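Home | Opinion | Letters | Food | House & Yard | Archive

In Defense of the Long Goodbye

By Rosalie Kofler

14 comments | 231 shares

My husband's family can leave a house in four minutes. I have timed it. Somebody stands up, somebody else says "Well," and by the time I have located my second shoe they are in the car with the engine running and the radio on, looking at me through the windshield the way you look at a slow elevator.

My family takes 90 minutes. The first warning comes while the dishes are still on the table, when my aunt announces that she should really be going. This is understood to mean that she would like coffee. A second warning comes after the coffee. Then there is the standing phase, in which everyone gets up and goes on talking about exactly what they were talking about before, only now with handbags. After that comes the kitchen, then the hall, then the porch, then the car window, which has to be rolled down for the discussion of the route home, a route my aunt has driven since before I could read.

I grew up thinking this was a sickness. I married out of it partly on purpose. And I have come around, in middle age and somewhat against my will, to the view that the long goodbye is one of the few decent things we still do for each other, and that the people who have gotten rid of it have made a poor trade.

I know the argument for speed because I used to make it. The babysitter is on the clock. The host is tired and wants to take off her bra. If you have something to say you had three hours to say it in. There's even a certain kind of advice column, usually running in February when editors have nothing else, that recommends slipping out of parties without a word to anyone, on the theory that you're sparing people the interruption. I followed this advice for most of my thirties. I slipped out of weddings. I slipped out of a retirement dinner in Arcombe at which, I later learned, I had been down to give a toast.

What I hadn't noticed was that nothing gets said at dinner. Dinner is for performing. You bring out the story about the plumber. You ask after the children and are given the good one. Everyone is sitting across from everyone else with a full view of their faces, like a parole hearing with bread, and they behave accordingly. Then people stand up, and the stakes drop, because it's over. You're looking for your keys. You're facing the coats. And that is when your cousin says, to the coats, that they're waiting on some test results.

I've learned nearly everything I know about my relatives in hallways. I heard about both divorces in a hallway. I found out that my father had once wanted to be a priest while he was holding one side of a storm door open with his foot, letting in every moth in Gistow. He had 30 years of Sunday dinners in which to mention it. He needed the door.

Doctors know about this, or mine does. She told me that patients will spend the whole appointment on a sore elbow and then, with one hand on the knob, bring up the chest pain. She has taken to standing up early and pretending to be finished. I think that's very smart, and I think it would work at Thanksgiving.

The kitchen is the best stop on the route, if you ask me, and the most abused by modern design. My mother's was a room you could barely get two adults into, so that saying goodbye in it meant being pressed against the refrigerator by someone you loved and hadn't planned to be that near. You couldn't make eye contact if you tried. You looked down at the counter and scratched at a spot with your thumbnail, and it all came out.

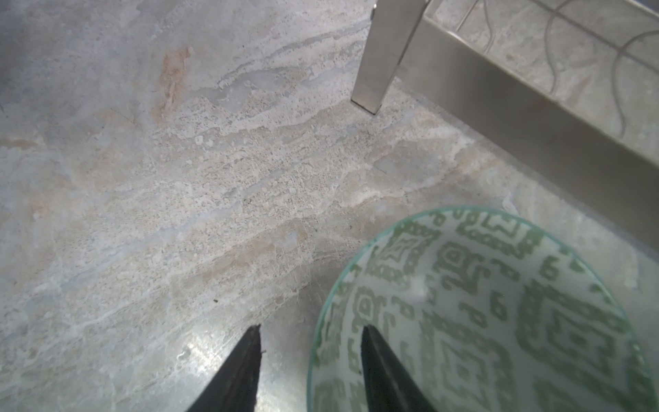 Somewhere to look while you get around to saying it.

Now the kitchens are the size of a bus depot, and they've been opened up into the rest of the house so that no one will miss anything. My brother-in-law put one in a couple of years back. It's handsome. Over 500 people could be fed out of it, should the need arise. But there's no corner in the thing to get cornered in, and I have yet to hear one interesting sentence spoken there. You say goodbye to his wife in full view of the television, the dog, and the neighbors, and she says it was so good to see you, and it was, and you leave.

I don't want to blame architecture for everything. The telephone did its share. There was a time when you couldn't end a call without a certain amount of circling, each of you saying "okay then" in a falling voice until one of you got tired and landed. My mother and her friend Mrs. Baumgartner could keep that up long enough to burn a roast. Half the real business of the call was done after the first "okay then." Now we text, and a text conversation doesn't end at all. It just stops getting answered, like a radio play when the power goes out. My daughter has conversations with people that have been open since sixth grade. She's never said goodbye to any of them, and she doesn't see why she would. They're all still in there.

I asked her once how she knows when a conversation is over. She said you put a heart on it. I asked what if you have something else to say. She said then you wouldn't put the heart.

I'll admit there are limits. There was a man on my mother's street, long gone now, who said goodbye so thoroughly that people would turn their lights off when they saw him coming. He'd get as far as the gate and come back. He'd get as far as the corner and come back. My mother once counted 23 separate farewells in a single evening, though she was a woman who rounded up for effect. I'm not asking for that. Somebody has to work in the morning. A long goodbye needs two willing parties, and if one of you is holding the door and the other is holding the floor, what you've got there is a hostage situation with a casserole dish.

And I'll admit my husband's family aren't cold. It took me years to see it. They call each other from the car. They get themselves out of the driveway in four minutes flat and then, at the first red light, his sister rings to say she forgot to tell him about the job, and his mother rings the sister, and by the time we're past the Mornier exit they've had the entire goodbye, the whole hour and a half of it, in three vehicles, at highway speed. They just can't do it standing up. I find this touching, and also I'd like him to watch the road.

So I've started making my own arrangements. When people come to our house I no longer get their coats. I let them look. The coats are on the bed in the back room, under some other coats, and the light switch in there isn't where you'd expect. I keep a bag of something by the door that I've forgotten to give them, tomatoes if it's summer, magazines if it isn't, and I remember it late. I walk people out to the car in my slippers even when it's raining, since it's very hard to drive away from a woman in wet slippers. You have to roll down the window at least.

Last month an old friend came to supper, someone I'd seen perhaps once a year since college and had more or less decided I'd run out of things to say to. Dinner was fine. She brought out her story about the plumber and I brought out mine. At ten o'clock she said she should really be going. At a quarter past eleven we were sitting on the front steps with her car keys on the step between us, and she was telling me why she'd stopped speaking to her mother, and I was telling her something I'm not going to put in the paper.

My husband came to the screen door at one point in his pajamas, looked at the two of us, and asked if she was having car trouble.

Share | Print | Save for later | 14 comments

More in Opinion | Previous column | Next column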